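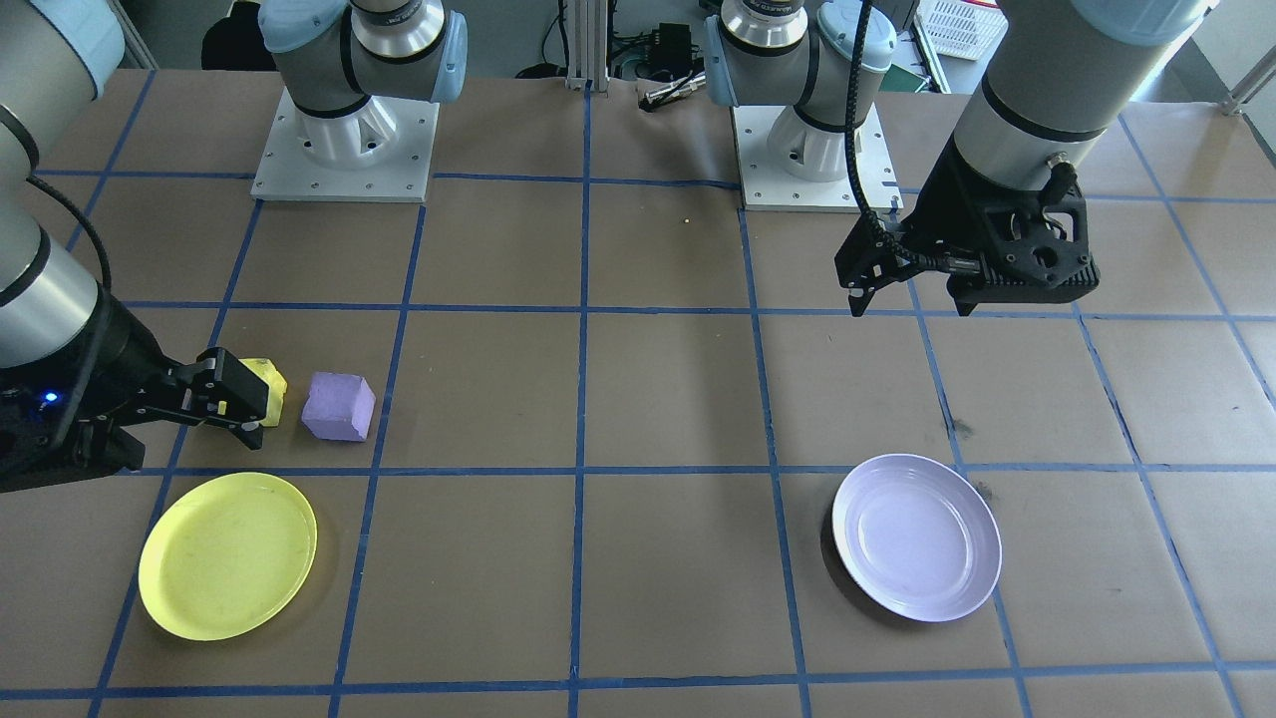
The Larnska Cell Safety Workbook is a 172-page guide to setting up small two-arm robot stations, sold by Cotier for $40. I read it through in July and have used it since. The best chapter covers marking out the work surface. It calls for one plain color and a taped grid in a contrasting one, and blue tape on brown paper does that well. It also wants wrinkled tape replaced, a rule I used to skip.

The section on two arms sharing a table is good too — one arm picks, the other waits clear of it. Cable routing gets only 16 lines. That is thin, given how much loose cable ends up behind most benches.

The checklists are short enough to use daily. The index is poor, and the binding won't lie flat.

Worth the money for a new setup. Four out of five.

Maureen Haslam, 2026-09-13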